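5月分の進捗をご報告します。対象は、Aubert地区の公民館で行っている中古パソコンの整備・貸出事業(Hidia助成)です。

## 貸出の状況

今月末の時点で、貸出中のパソコンは64台になりました。前月から増えた分の多くは、職業訓練の受講者と、学校の課題にパソコンが必要な中高生の世帯です。返却が遅れている利用者が2名いますが、どちらとも連絡は取れており、来月前半に返却の予定です。

貸出期間の延長を希望する声が続いています。現行の規則では延長は一回までですが、職業訓練の課程がそれより長いため、受講者は途中で別の機械に借り換えることになります。データの移し替えに毎回手間がかかるので、訓練の受講者に限って課程の修了まで貸し出せるよう、規則の変更案を準備しています。案は次回の報告に添付します。

## 講習

初心者向けの講習は予定どおり開きました。内容は文書作成、メール、役所の電子申請です。電子申請の回は申し込みが多く、受付開始の翌日に32席が埋まりました。入れなかった方には来月の回を案内しています。

教材は、Estierで使われていたものを書き直して使っています。画面の説明が古いままのページが残っており、受講者から指摘がありました。メールの章は差し替えが済み、表計算の章は未着手です。

講師のPascal Tanguyさんから、夜の回は開始時刻を午後7時に遅らせてほしいという要望が出ました。勤務先から直接来る受講者が開始に間に合わないためです。会場の閉館時刻との関係があり、公民館側と調整しています。

## 予算

消耗品費は計画の範囲内です。輸送費は、Fusnessの倉庫からの引き取りを当初一回と見込んでいたところ2回に分けたため、計画を上回りました。差額は印刷費の残りから充てたいと考えており、費目間の流用についてご承認をお願いします。講師謝金に変更はありません。

## 機材の整備

寄贈品は、受け入れ後に記憶装置の消去、清掃、動作確認の順で作業しています。机上型は部品の流用がしやすく、修理待ちの期間は前月より短くなりました。携帯型は電池の劣化が目立ち、交換品の入手に時間がかかっています。
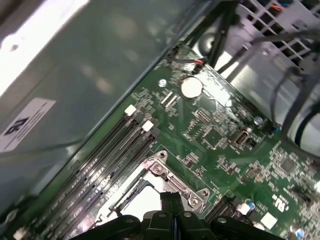
図1 机上型の内部。基板上にメモリスロットが4本並ぶ。

メモリは容量のそろわない在庫が多いため、規格別に箱を分け、台帳にも規格の欄を加えました。過去に登録した分の追記は来月も続けます。

## 来月の予定

- 貸出規則の変更案の作成
- 表計算の章の改訂
- 夜の講習の開始時刻の確定
- 携帯型用の電池の見積もり取得
- 台帳の追記

電池については、見積もりの金額によっては携帯型の貸出を一部見合わせる可能性があります。金額が分かり次第、次回の報告を待たずにご連絡します。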